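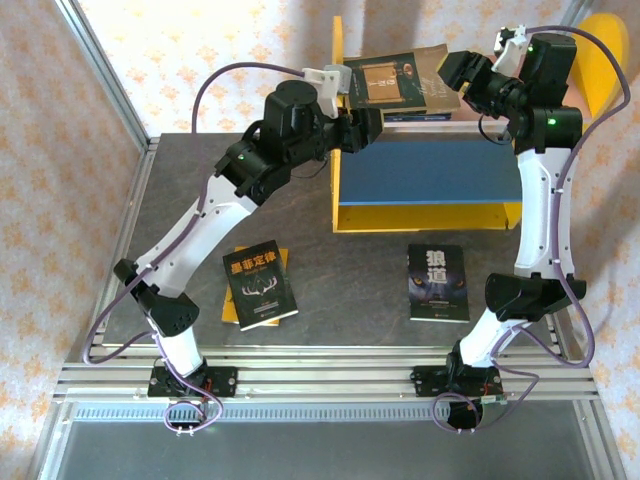
Durnside Staff, Hardware Editor
04/09/2023

Waven Bikari Gaming Keypad

If you play MMOs and keep running out of keys, you're going to love this one! The Bikari is a left-hand keypad with 16 keys, a thumb stick and room for 48 macros (eight per profile, six profiles). I put my healer's whole kit on it, cooldowns and all, and still had a spare key for my mount.

Setup is quick: plug it in, hold the profile key, press what you want to bind. Profiles live on the keypad, so they follow you to another PC. The wrist rest slides back for bigger hands – mine stays all the way out.

Cable: braided, detachable
Weight: 979 g
Price: $100

Reader comments

mossgolem: Does the stick do eight directions or just four?

tanklady: Eight. Strafing took me one dungeon to get used to, now I can't go back

Related items
Waven Cortés Mouse
Bikari Spare Keycaps

We use cookies to remember your settings. OK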